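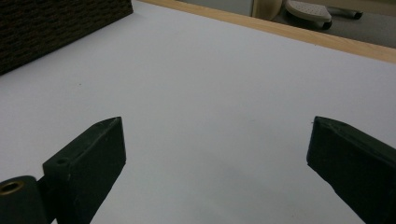
Gostau Street Neighbors' Association
Minutes of the spring meeting, 2025-05-21

Present: Maarten Vanhove (chair), Annelies Stevens (minutes), and a very good turnout from both ends of the street, including several faces we hadn't seen since the December potluck. Welcome back, all of you! Apologies were received from the Skjelbred family, who are traveling.

1. Opening
Maarten opened the meeting a little after seven, once the coffee had made its way to the back row, and thanked everyone for coming out on such a rainy evening. The minutes of the last meeting were read and approved with one correction: the borrowed folding tables went back to the library, not the church.

2. Shade trees
This took up most of the evening, and it was a lovely conversation even where we didn't agree. The city has offered to plant 15 young trees along the east side if the residents will look after the watering for the first two summers. Maarten passed around the list of kinds on offer. The lindens were the early favorite, though people who park on the street reminded us what lindens do to a windshield in June, and there was a good deal of sympathy for that. The hornbeams found more and more friends as the talk went on.
Several neighbors near the corner asked that the sight line at the crosswalk be kept open. Maarten will raise this with the city before anything is marked on the sidewalk.
Decided: accept the offer, ask for hornbeams first and lindens as a second choice. Carried, with two against.

3. Watering
A sign-up sheet went around and came back nearly full — thank you! Each household takes the trees closest to its own door, and neighbors who will be away in August are asked to find a swap and let Annelies know.

4. Utance Lane
The puddle at the entrance to the lane is back. Annelies has written to the public works office and has had a polite reply but no date. She will write again and include the letters that residents have sent her.

5. Summer supper
We would all like to do this again. The Soltura bakery has kindly offered bread at cost. There was some back and forth over whether to close the street or use the schoolyard, and the street won, mostly on account of the shade in the late afternoon. Maarten will apply for the permit, which has to be in three weeks ahead.

6. Other business
A child's blue raincoat was left behind last time and is still on the hook by the door. The hedge clippers are back in the shared shed and have been sharpened.

The meeting closed at nine, with cake left over for anyone willing to carry it home. Next meeting to be announced by note through the door.

Minutes taken by Annelies Stevens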